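Shared Lunch Area: Clearing and Wiping of Tables

Members of staff are reminded that the tables in the shared lunch area on level 7 are for the use of all departments, and that each table should be left ready for the next person. The Workplace Services office has received a number of messages on this subject since the spring, most of them concerning crumbs, food wrappers and damp cloths left out overnight. The arrangements set out in this item apply from 2026-06-22.

Paper plates, food bags and leftovers should be cleared by the person who brought them to the table. Paper plates with food on them go in the general waste bin beside the sink and not in the paper recycling, as the recycling contractor, Hosow, will not accept them. Bags from takeout meals should be emptied before they are thrown away. Food that is to be kept must be placed in the refrigerator with a name on it – unnamed items are removed every Friday at the close of business.

Trays belong on the rack next to the microwave ovens. They may be taken to the tables but should not be carried to desks or meeting rooms. At the last check, nine trays were missing from the rack, and the office would be grateful for their return.

Cloths and sponges are supplied for different purposes. Sponges are for plates, trays and cutlery and are kept at the sink. Cloths are for table tops and are kept in the drawer to the left of it. Used cloths should be rinsed, wrung out and placed in the laundry bin, where Menia will collect them twice a week. They should not be left folded on a table or hung over the window railing. A fresh supply of 70 cloths has been ordered, and additional sponges may be requested from Isla Quinlan in Workplace Services.

Spills should be wiped up at once, including those on the floor. Anything larger than a cloth can handle should be reported to the front desk, which will call the cleaning team. The team's evening round begins after 7 p.m. and covers floors and bins only; table tops are not included in the contract.

Departments wishing to reserve a table for a group lunch should write to Keith Pomare at least five working days ahead. The group making the reservation is responsible for clearing up afterward. The arrangements will be reviewed in September, and comments from staff are welcome until then.
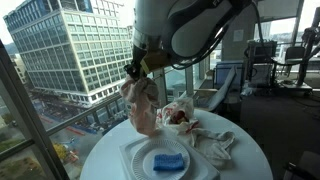 May a sponge from the sink be used to wipe down a table?

Sponges should be kept for plates, trays and cutlery. Please take a cloth from the drawer for the table top and place it in the laundry bin after use.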